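Mosside Swap Shelf: Your Questions

What is the Swap Shelf?
It's a mail-based seed and cutting exchange for home gardeners, and we love it to bits. You send us what you have too much of, we send you something you've never grown, and twice a year the whole thing goes a little wild (spring round opens in March, fall round in September). There are 719 varieties on the list right now, from plain old bush beans to a purple-podded pea that one member has been growing on her balcony for years.

Do I need to be an experienced gardener?
Not at all! Plenty of our members started with one pot of basil. If you can write a label and lick an envelope, you can join.

How much does it cost?
Joining is $8 a year. That covers the printed list and the return postage on two rounds. Extra rounds are $4 each.

What can I send?
Vegetable, herb and flower seed that you saved yourself, plus dormant cuttings in the fall round only. Please send open-pollinated seed if you can. Hybrids are fun, but their seedlings can come up as almost anything, so mark them clearly and we'll put them in the surprise bin. (The surprise bin is very popular.)

How many seeds go in a packet?
For small seed like lettuce or poppy, 60 is plenty. Beans, peas and squash can be fewer, whatever you'd want for a short row. Tomatoes are always in demand, so if you have extra, send extra.

How should I pack everything?
Paper envelopes inside a small box work best. Seed has to be fully dry before it goes in, and a week on a plate in an airy room usually does it. Write the variety, the year and your member number on every single packet, in pencil or waterproof pen. Big seeds get crushed by sorting machines, so give them a bit of padding.

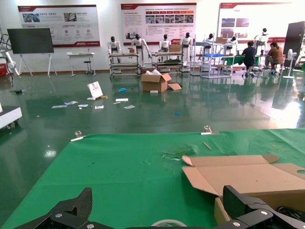 Cuttings need different treatment. Wrap the cut ends in damp newspaper, slide the bundle into a plastic bag and leave the top open so it can breathe. Mail them early in the week if you can, so they don't spend the weekend in a depot.

Can you mail to other countries?
Sorry, no. The rules on plants and seeds vary a lot and we can't keep up with all of them. We swap within the US only, and some states limit certain plants too, so check yours before sending cuttings.

What are Kastirmont and Ader? I keep seeing them on the list.
Two of our own favorites! Kastirmont is a flat, ribbed winter squash with dense orange flesh, wonderful roasted and even better in soup the day after. Ader is a small yellow tomato that keeps fruiting well into October. Both were sent in by members and both come true from seed, provided you keep the squash away from its cousins.

My seeds didn't come up. Can I get more?
Yes, tell us which packet it was and we'll send another if we have it. Try a few on a damp paper towel first. Peppers in particular can sulk for weeks if the room is chilly.

When is the next deadline?
Fall round boxes need to reach us before the end of September. New lists go out in October.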